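Foro de Anatomía y Neurociencias > Vascularización > Variantes del polígono de Willis: ¿cómo las estudiáis?

koditz_ana
17/09/2019
Hola a todos. Estoy en segundo de medicina y preparo el examen práctico de neuroanatomía, que será en octubre. El español no es mi lengua materna (estudio aquí desde hace dos años), así que pido perdón por adelantado si alguna expresión suena rara.
Mi duda es la siguiente. En el atlas, el círculo arterial aparece siempre completo y simétrico: las dos comunicantes posteriores del mismo calibre, una comunicante anterior corta y bien visible. En la sala de disección, en cambio, de los encéfalos que he podido mirar ninguno era así. En uno, la arteria cerebral posterior derecha parecía venir directamente de la carótida interna, y el segmento que debía unirla con la basilar era como un hilo. El profesor dijo "fetal" y pasó a la mesa siguiente.
¿Me podéis explicar qué significa exactamente "fetal" en este contexto, y si es una malformación o una variante normal?

Massawe
Es una variante, no una malformación. En el embrión, la cerebral posterior recibe la sangre desde la carótida, a través de lo que después será la comunicante posterior. Durante el desarrollo, lo habitual es que el territorio pase a depender de la basilar, y la comunicante se queda delgada. Si ese cambio no se produce, la comunicante posterior sigue siendo gruesa y el segmento P1 queda pequeño. A eso lo llaman origen fetal.
Si P1 existe pero es más fino que la comunicante, se habla de fetal parcial. Si P1 falta, fetal completo.

koditz_ana
Muchas gracias, Massawe. Entonces lo que vi era parcial, porque el hilo estaba.

Adura42
Cuidado con decidirlo en una pieza fijada. El formol retrae las arterias, y si además quedó un coágulo dentro, un P1 normal puede parecer un hilo. Yo no pondría "parcial" en el examen sin comparar con el lado izquierdo de la misma pieza.

Massawe
La retracción afecta a los dos vasos. La proporción entre ellos se conserva bastante bien, y la definición se basa en la proporción.

Adura42
Se conserva "bastante bien" si los dos están llenos o los dos vacíos. Cuando uno está colapsado y el otro no, la comparación engaña. Lo he visto en mi propia mesa: dos compañeros anotaron hipoplasia y, al abrir el vaso con la tijera fina, la luz era perfectamente normal.

Massawe
En eso te doy la razón. Pero a un alumno de segundo no le dejarán abrirlo con la tijera.

clarnness
Buenas. Yo cursé la asignatura el año pasado y añado una cosa práctica. La mayoría de los suspensos de mi grupo no fueron por las variantes, fueron por confundir la arteria cerebelosa superior con la cerebral posterior. El truco es el nervio motor ocular común, que sale entre las dos. Si encuentras el III par, la de arriba (rostral) es la posterior y la de abajo es la cerebelosa. Esto sirve también con la variante fetal, aunque ahí el P1 fino puede estar roto y entonces hay que seguir la cerebral posterior desde el lado de la carótida.
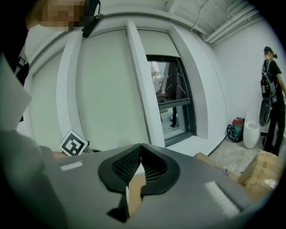 Y otra cosa: levantad la aracnoides de la cisterna interpeduncular con pinza sin dientes y muy despacio. Las perforantes salen de la cara posterior de P1 y de la punta de la basilar, y se arrancan con una facilidad tremenda. Si se arrancan, pierdes la mejor referencia para saber dónde acaba la basilar.

koditz_ana
El truco del III par me ha ayudado muchísimo. Lo dibujé ayer tres veces y por fin lo veo.
Una pregunta más, si no molesto. En el examen piden "la comunicante anterior". En una pieza yo veía dos puentes pequeños entre las cerebrales anteriores. ¿Puede estar duplicada o vi mal?

Massawe
Puede estar duplicada, sí, y también fenestrada, que quiere decir un solo vaso con una ventana en medio. A simple vista se parecen. Para el examen basta con señalar la región y decir "complejo de la comunicante anterior".

Adura42
No estoy de acuerdo con que baste. A nosotros nos bajaron la nota por decir "complejo" sin explicar nada más. Si ves dos puentes, di que ves dos puentes, y que podría tratarse de duplicación o de fenestración. El profesor quiere oír que has mirado.

Massawe
Depende del profesor, entonces.

treasa_nc
Hola, soy Treasa Ní Chonaill, ayudante de prácticas en otra facultad. Leo el foro a menudo, pero escribo poco porque mi español escrito es lento.
Quisiera corregir un pequeño detalle del primer mensaje. El atlas no está equivocado cuando dibuja el círculo completo. Dibuja un esquema en el que caben todos los vasos posibles, y el alumno debe saber que muchas personas tienen al menos un segmento fino o ausente. La cifra exacta cambia mucho de una serie a otra: según si estudian cadáver o angiografía, y según qué calibre aceptan como normal. Por esta razón no recomiendo memorizar un porcentaje. He visto alumnos que escribían 50 % con gran seguridad y no sabían decir de qué.
Sobre la discusión entre Massawe y Adura42: en la pieza fijada yo describo primero y clasifico después. "P1 derecho de calibre menor que la comunicante posterior derecha" es una frase que nadie puede discutir. "Fetal parcial" ya es una interpretación, y se puede añadir al final.

Adura42
Me parece justo. Describir primero.

koditz_ana
Gracias, Treasa. Voy a practicar así, en voz alta, con el cuaderno cerrado. ¿Alguien sabe si la coroidea anterior suele entrar en el práctico? En mi guía aparece entre paréntesis y no sé cómo interpretarlo.

clarnness
En el nuestro entró. Búscala en la carótida, justo después de la comunicante posterior, y síguela a lo largo de la cintilla óptica. Si la cintilla está cortada, mala suerte, pide otra pieza.

Massawe
Entró también en el mío, con una aguja clavada tan cerca de la comunicante que media clase contestó la comunicante. Mira siempre hacia dónde va el vaso antes de contestar.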